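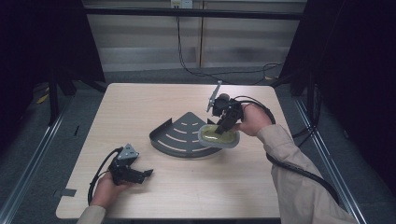 July, notebook, team Panness

3:40 pm. Gel task, second block. Handheld grippers, both hands, cables down each side. Dish stays the same as in the first block.

Count now at 76 usable episodes. Two thrown out this afternoon, both for the left cable snagging on the table edge during the reach. Rerouted and taped. Target for the course deadline is still 1000 across all tasks, which at the present rate we will miss unless the Trideo bench is free in the evenings.

Notes on contact: right jaws go into the gel before the operator expects it. Depth is hard to judge on a clear material. Tried approaching slower over the last 10 cm, better repeatability, episodes about a third longer. Keep the slow approach.

Timestamps between left and right streams drifted again after the lunch restart. Vavis logger restarted, offset back to normal. Check the offset at the start of each block and write it in the sheet, not on the whiteboard.

To do:
Second dish, same depth, different rim
Wipe jaws between blocks
Ask the Thái group for their resampling script
Label the spare cables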